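Druvell Liquid Handling: Spill Episodes

2 min read

## Summary

This split holds 311 episodes from the Grasevetti arm in which a syringe transfer between beakers went wrong. All use red or orange dyed water. Wrist camera only.

## Known fault

In 16 episodes the gripper kept closing after the force limit was reached — a bad threshold in the Dirko driver. These are tagged `overclose`. Drops on the table are labeled `spill_minor`, whatever the cause. 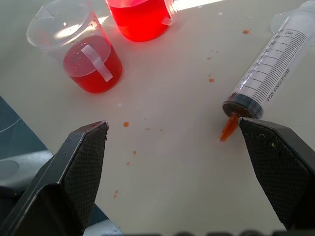

Can the overclose episodes be used for training?
Leave them out. The logged force values are wrong after the limit, so keep them for fault detection only.

## Safety

The driver fix was merged 30/05/2022. Do not replay older trajectories on hardware without it — keep hands clear and the stop button within reach.

Related
Minja Grasp Failures
Druvell Pouring, Clean Split
Dirko Driver Changelog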